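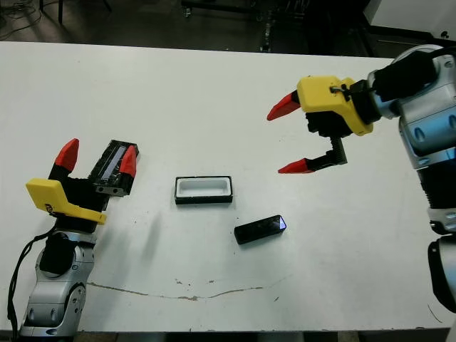
Open tray with black rim and white interior, Hetham packaging shop.

The afternoon part of the visit covered small cases. Hetham puts its samples out on a plain white tabletop, which makes the black parts easy to compare. The tray is rectangular and open enough to wipe out with a cloth. A windowed box, pale gray inside, was the other piece I wanted to see up close; its corners are wrapped in black. Stock code for the tray is 2115. Minimum order is 3000 units, with delivery in 30 days from the Ulora warehouse. Lids are quoted separately.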